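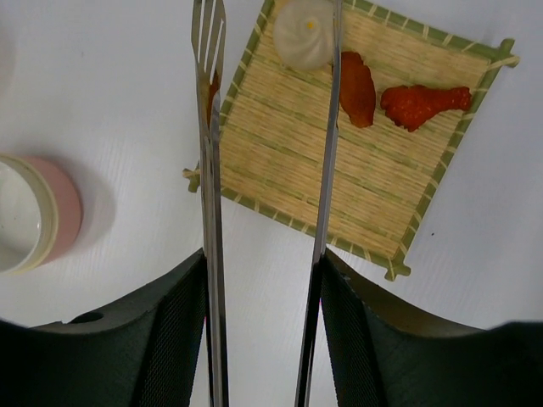
**How many demonstrations does the arm need before it can run a task alone?**

Plan on 100 good takes for a single pick-and-place task with one kind of object. Tasks where the object changes shape or position a lot need more, up to 500.

## 4.2 Recording a demonstration by remote control

These steps cover the Enora hand controller. For guiding the arm directly by hand, see section 4.3.

1. Fit the tools to the fingers and tighten the clamps. Check that both tools are straight and that the tips meet when the gripper closes.
2. Switch on the controller and wait for the steady light.
3. In Jikard, open **Tasks > New** and type a short task name, such as "move bun to cup". Use the same wording for every take.
4. Set the gripper speed to 28. Raise it later if your takes feel slow.
5. Hold the controller level and squeeze the grip switch. The arm now follows your hand.
6. Press **Record**, do the task once from start to finish, and press **Stop**.
7. Bring the arm back to its start pose and let go of the grip switch.
8. Mark the take **Keep** or **Discard**.

**Note:** Move the food and dishes a little between takes. If everything stays in one spot, the arm learns the spot.

**Note:** A small slip that you correct is fine to keep. Discard a take if you drop an item off the table or stop halfway to think.

**Caution:** Long utensils reach well past the fingertips. Come down slowly - the force limit protects the arm, but it won't stop a thin tip from bending or scratching the table.

**Caution:** Keep your free hand away from the tools while the grip switch is held.

If error 284 appears, the controller has lost the arm. Release the switch, move the controller closer to the base, and start again at step 5. The unfinished take is not saved.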